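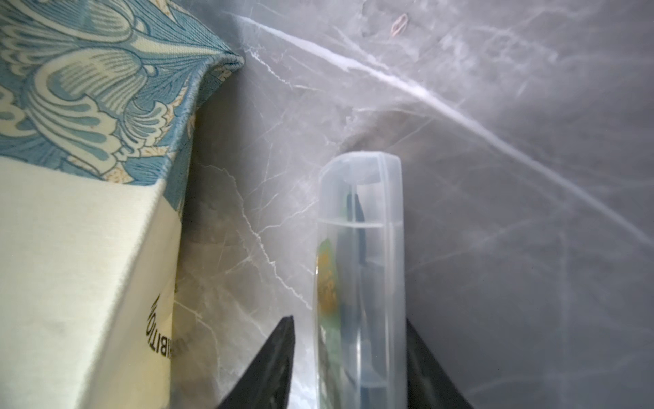
Packaging and Print Workshop, notebook of the finishing bench
Tuesday, January 25, 2022
Entry by Soo-ah Ko. Read and initialled by Ailsa Forsyth.

Purpose of the session: to settle the covering method for the presentation boxes in the Nusta order, and to decide whether the small contents are to be held in clear containers or in folded card. The client has asked for both answers before the end of January.

Present: Tae-yang Yeon (cutting), Gyu-bin Ok (adhesives), the undersigned. Sosina Derese joined after lunch to review the lettering.

1. Covering

The patterned box with the blue and cream floral print was kept on the marble throughout as the reference for colour and for the join between print and plain panel. The print is a good match for the sheet that Nusta approved. The pale teal is the weaker of the two blues under the bench lamp and should be judged again by the window before any further sheets are ordered.

The rim remains the principal concern. Where the pattern turns the corner at the top, the edge of the reference box looks slightly frayed. Tae-yang is of the opinion that the turn-in on our own boxes should be cut deeper, and has proposed 15 mm in place of the present allowance. Four blanks were cut to that measure this morning. Two were covered with the paste as supplied by Wirken and two with the same paste let down with water. The thinner paste gave more time to position the sheet but raised a bubble on the long side of one blank, which could not be worked out with the bone folder. The thicker paste took hold at once and left a clean corner on both.

Gyu-bin notes that the blanks were left under the weights for 30 minutes only. This is shorter than our usual practice and the bubble should not be held against the thinner paste until the trial has been repeated with a full pressing.

2. Plain panel

The cream panel marks easily. There are faint grey smudges low on the reference box, and one of this morning's blanks picked up a similar mark from the edge of the steel rule. The following is to apply from now on:

Rules and squares are to be wiped before they touch cream stock.
Cotton gloves are to be worn from the moment the sheet leaves the folder.
No pencil on the face side. Registration points go on the turn-in.

An eraser was tried on an offcut. It lifted the mark and also the surface, leaving a dull patch that caught the light. Erasers are not to be used on this stock.

3. Lettering

Sosina compared the bold black capitals on the reference box with the two proofs received from Kashyap. Her view is that the weight of the letters suits the cream panel, and that the second proof is the closer of the two. She would prefer a little more space between the lettering and the edge. With large capitals running along the side of a box, any error in squareness is plain to see, and she asks that the panel be trimmed after printing and never before.

The second proof is approved subject to that change. Job number 472 has been amended accordingly, and the first proof is cancelled.

4. Clear containers

The clear plastic container was set beside the box for comparison of size and finish. Its walls have a frosted, milky look which sits well beside the cream, and the rounded end is kinder to a paper lining than a square one would be. Against this, the ridge a short way below the top will need an allowance in the tray, or it will bear on the card and leave a line.

Ailsa asked whether a folded card sleeve would do the same work at lower cost. It may. Tae-yang will make up one sleeve in the Nekum board so that the two can be handled together. The Nekum board is stiff across the grain — the fold must be scored from the outside.

Rubber bands are not to be used to hold covered boxes closed while they dry. They bite into the corners. Linen tape is in the second drawer.

5. Condition of the bench

The marble continues to serve well for pasting and is easily cleaned. The light is uneven across it, and the brighter area is preferable for checking corners. The broad white vein is not straight and should not be used as a guide for laying out, as has been done at least once.

6. Actions

Gyu-bin: repeat the thin paste trial on two new blanks, full pressing overnight.
Tae-yang: one card sleeve; revise the cutting sheet to the deeper turn-in.
Sosina: return the marked proof to Kashyap.
Soo-ah: check the stock of floral sheet against requisition 836 and look at the teal in daylight.

The container question is held over until the sleeve is ready.

S.K.

Added later, in pencil: teal acceptable by the window. Order may go ahead. A.F.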